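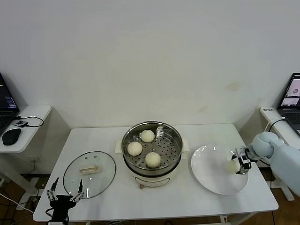
Teigabende ziehen im Oktober um: Staststead bekommt endlich mehr Platz

So, jetzt ist es raus, und ich freue mich wirklich wie ein kleines Kind: Die Teigabende in Staststead gehen im Oktober weiter, und zwar in den größeren Räumen über der alten Druckerei Wiker. Wer im Frühjahr dabei war, weiß, warum das eine gute Nachricht ist. Beim letzten Mal standen 185 Leute an, für einen Raum mit 64 Stühlen, und ich habe meine Schüssel Suppe auf der Treppe gegessen (war trotzdem lecker, nur ein bisschen zugig).

Die Druckerei steht seit dem Auszug der Buchbinderei im Obergeschoss halb leer. Unten wird weiter gedruckt, oben gibt es jetzt eine Küchenzeile, zwei Spülbecken und, ganz wichtig, ordentliche Steckdosen! Im alten Raum flog ja jedes Mal die Sicherung raus, sobald zwei Dampfgarer und der Wasserkocher gleichzeitig liefen. Das Licht ging aus, alle lachten, und dann suchte man zehn Minuten den Schlüssel zum Sicherungskasten.

Geplant sind erst mal drei Abende, jeder mit einem anderen Schwerpunkt. Den Anfang macht Tsz-kin Hsiao mit gedämpften Hefeteigen. Sie backt seit Jahren für den halben Straßenzug und hat mir am Telefon eine gute halbe Stunde lang erklärt, warum ihr Teig zweimal ruhen muss und warum sie die Brötchen nach dem Abschalten noch ein paar Minuten im geschlossenen Topf lässt. Wenn man den Deckel zu schnell aufreißt, fallen sie zusammen und kriegen Dellen. Ich mache das seit Ewigkeiten falsch, das weiß ich jetzt auch. Außerdem: Abstand lassen! Die Dinger gehen im Dampf noch mal ordentlich auf, und wer den Einsatz zu voll legt, hat am Ende einen einzigen großen Klumpen. 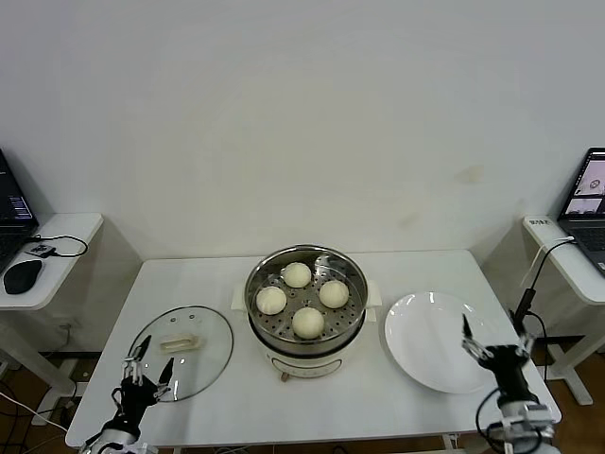
Drei Abende, drei Teige

Der zweite Abend gehört Tiruwork Derese und dem Injera. Da geht es um Teff, um Geduld und um den Ansatz, den man ein paar Tage vorher rühren muss. Tiruwork bringt ihren eigenen mit, damit vor Ort auch wirklich etwas gebacken werden kann, und wer will, darf sich ein Glas davon abfüllen. Bitte ein sauberes Schraubglas mitbringen und den Deckel auf dem Heimweg nicht ganz fest zudrehen, der Ansatz lebt und braucht Luft. Ich sage nur: mein Rucksack, letzten März. Die Linsen und das Gemüse dazu kommen vom Café Asfaw gleich um die Ecke, das an dem Abend dafür früher zumacht.

Am dritten Abend wird es dann norddeutsch, mit Mehlbüdel und Dampfnudeln. Ja, ich weiß, Dampfnudeln sind nun überhaupt nicht norddeutsch, darüber wurde beim Vorbereitungstreffen auch schon ausführlich gestritten. Sie bleiben trotzdem drin. Wer dafür Vanillesoße kochen möchte, meldet sich bitte, bisher stehe da nur ich auf der Liste, und meine wird gern mal klumpig.

Losgehen soll es jeweils um 18 Uhr, gegessen wird gegen halb acht. Die Küche schafft laut Tsz-kin bis zu 200 Portionen am Abend, wenn alle mit anpacken und keiner am Herd herumsteht und quatscht (sie hat dabei, glaube ich, mich gemeint). Bezahlt wird wie gehabt in die Blechdose am Eingang, jeder gibt, was passt.

Neu ist die Anmeldung. Bisher lief das ja über einen Zettel am Schwarzen Brett, und der war im Frühjahr nach zwei Tagen so vollgekritzelt, dass kein Mensch mehr lesen konnte, wer nun kommt und wer nur einen Gruß hinterlassen hat. Jetzt gibt es dafür Cledeo, das ist die kleine Terminseite, die auch der Chor und die Fahrradwerkstatt benutzen. Man trägt Namen und Personenzahl ein und bekommt eine Bestätigung. Für alle, die mit dem Netz nichts am Hut haben, liegt unten in der Druckerei weiterhin eine Liste aus, diesmal mit Linien!

Die Treppe nach oben hat übrigens ein neues Geländer bekommen, und der Lastenaufzug darf an den Abenden auch für Personen benutzt werden, bitte einfach unten klingeln. Fahrräder passen in den Hof, Autos eher nicht. Die Einfahrt muss frei bleiben, morgens kommt dort die Papierlieferung.
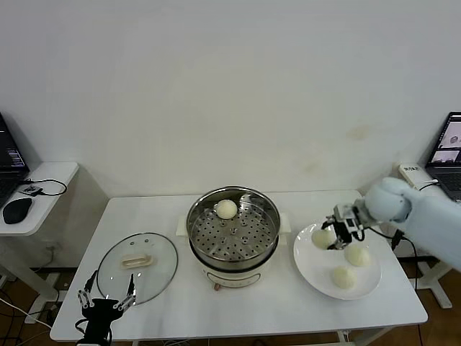

Muss man schon backen können, um mitzumachen?

Vorkenntnisse braucht man keine. An jedem Tisch sitzt jemand, der den Teig schon ein paarmal gemacht hat, und wer lieber nur zuschauen oder schnippeln will, ist genauso willkommen.

Gefragt wurde ich in den letzten Tagen auch ständig nach den Kindern. Die dürfen natürlich mit! Es wird einen niedrigen Tisch zum Kneten geben, weit genug weg vom heißen Dampf, und für die ganz Kleinen liegt noch die Kiste mit den Ausstechern herum, die irgendwann mal vom Adventsbacken übrig geblieben ist. Bitte denkt an Schürzen oder alte Hemden. Teffmehl sitzt wirklich überall, ich habe es neulich noch in der Jackentasche gefunden.

Geschirr ist so eine Sache. Wiker hat uns einen Schrank voll Teller überlassen, aber Schüsseln und Becher fehlen. Wer zu Hause welche übrig hat, kann sie vormittags in der Druckerei abgeben, gern auch bunt zusammengewürfelt. Was wir außerdem suchen: Geschirrtücher, zwei große Siebe und jemanden mit Lastenrad, der die Mehlsäcke aus dem Lager holt. Backpapier haben wir nun wirklich genug, bitte keines mehr bringen!

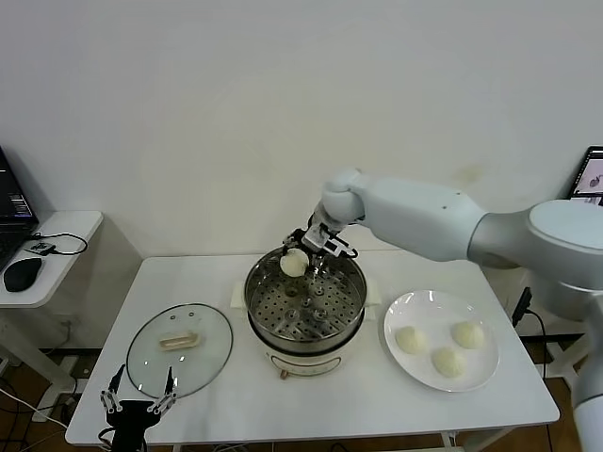

Kann man übrig gebliebenes Essen mit nach Hause nehmen?

Reste werden nach dem Abwasch verteilt, am besten bringt man dafür eine eigene Dose mit. Gedämpfte Brötchen lassen sich auch gut einfrieren und später über heißem Wasser wieder aufwärmen.

Die Rezepte vom Frühjahr hängen ab nächster Woche als Kopien unten am Eingang. Beim Hefeteig fehlt auf der ersten Fassung die Zuckermenge, das war mein Fehler, es gehört ein gehäufter Esslöffel hinein. Wer die alte Kopie schon am Kühlschrank hat, schreibt es bitte mit der Hand dazu.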